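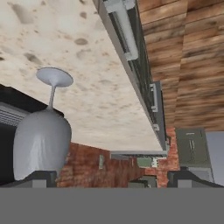

Why do some of the wartime letters vanish from the Leemans collection when I search by place name?

The search only looks at the place name as the letter writer spelled it, so a letter headed with the old name of a town won't come up under the new one until the two names are linked in the place list.

Ticket: letters missing from place search
Opened by: Sanne Verhoeven
Program: Lodia, desktop catalog
Collection: Leemans family letters
Status: closed, with one leftover (see bottom)

First post

Hi all! I've been cataloging the Leemans letters in Lodia for most of the year and I've finally hit something I can't talk my way around. The collection has 962 letters, nearly all written between 1938 and 1946, and when I open the full list I get all 962, lovely. But when I add up the letters under every place in the place browser I come out 136 short. They're in there, I can open them one by one by number, they just don't belong to any place as far as the browser is concerned.

The ones I've checked by hand are mostly from the older daughter, who was sent to work at a spinning mill in the east in 1942 and wrote home whenever she could get paper. She uses three different names for the same town depending on who is going to read the letter (and, I think, on her mood). So those are exactly the letters people ask me for, and exactly the ones they can't find.

What I've tried so far:

Closed and reopened the collection. Same number.
Rebuilt the search index from the Tools menu. It ran for 40 minutes and I had high hopes. Same number.
Retyped the place in one letter, saved, and looked again. That letter showed up right away! So I thought it was a typing thing, but the spelling I put in was identical to the one I took out.

Is there a setting I'm missing?

Reply from support

Hi Sanne, thanks for the counts, they help. Could you open one of the missing letters, switch to the raw record and tell us what you see in the field called place_ref? And do you remember whether these letters were typed straight into Lodia or came in from another program?

Second post

Okay, so place_ref is blank. In the letter I retyped it has a number in it. And now I feel a bit silly, I should have mentioned the import! The first big batch was typed up years ago in Evine, the old card-file program, and I brought it over in November as a text export. I remember the import window asking me something about "unmatched places" and I'm fairly sure I clicked Skip to get to lunch.

I went through the missing ones in number order this afternoon and every one I've opened is from that batch. There are some from Pukeria too, which surprised me, as that's where the parents lived and there's only ever been one spelling of it. Then I looked closer and the Evine file has a space after the name. I could have stared at that all week.

Reply from support

That's the cause. When you skip unmatched places, the name is kept as plain text in the letter but no link to the place list is made. The index rebuild only follows links, so it wouldn't fix it. Please do the following, on a copy first:

Make a backup with File, Save Copy As.
Open Places, then Unlinked Names.
Turn on Trim Spaces and run the match again.
For the names that are still left, choose Add as Variant and pick the main entry for the town.
Rebuild the index once at the end.

Please don't use Merge for the old town names. Merge replaces the text in the letter with the main name, and you would lose what the writer put on the page.

Third post

Oh I'm glad you said that about Merge, I had the mouse right over it. What she called the town in each letter matters a lot to me. In the ones that went through the mill office she writes the official German name in her best school handwriting, and in the two or three that somebody carried out for her it's the Polish name, squeezed in at the top. I'd hate for a catalog to tidy that away.

Results on the copy: trimming the spaces fixed 89 letters in one go, just like that. The rest all had a variant name of one sort or another, so I sat down with a pot of tea and linked them by hand. The browser total now matches the full list. I then did the whole thing again on the real collection, rebuilt the index overnight, and it still matches this morning. So happy!

Two small notes for anyone else coming over from Evine. The variant window sorts accented letters after Z, so scroll all the way down before you decide a name isn't there. And if you link a name to the wrong town, Undo takes back the whole session of linking and not only the last one (ask me how I found out).

Leftover: in the printed finding aid, letters are grouped under the main entry and the variant doesn't appear anywhere. I'd like it in brackets after the date, the way it is on screen. Can the print layout do that?

Reply from support

The print layout can't show variants at the moment. We've copied your request to the wish list and will close this ticket as solved. As a stopgap, the spreadsheet export has a column called name_as_written, and you can print from there.

Last note from me

Tried the export, and the column is there. It needs the landscape setting or the date gets chopped. Fine to close!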